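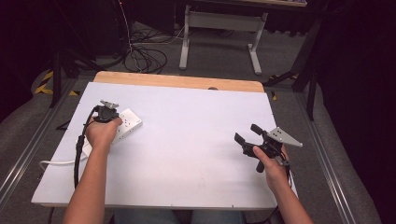
Kwadwo Kyei objected, after the first draft, that a long bus ride and a strong home team are often the same fixture, and that we should not count one as the other. We accept this point. Karlow and Tukbridge are the two most distant clubs of the handball league, and both finished near the top in both seasons.

Figure 1. White tabletop with a power strip and two black hand-held grippers.

3.2 Travel and the second half

The sample has 364 league matches played by 15 clubs. In 51 of them the visiting team arrived on the same day after more than four hours on the road. We compared goals in the first and the second half, with the strength of the home team held constant. The visitors lost ground mainly after the break - the first half shows almost no difference. When the matches at Karlow are removed, the effect becomes smaller but keeps its direction. Arrival times were taken from the match reports, and Caltar did not record them before June, so its early matches are left out.

Comments (2)

Lutz Stöcker: Did you control for squad size? A team that travels with ten players will get tired in any hall.

Mendonça fan: Our bus broke down twice that season. I hope this is in the data!

Last updated: 11/12/19

Contact | Copyright | Back to top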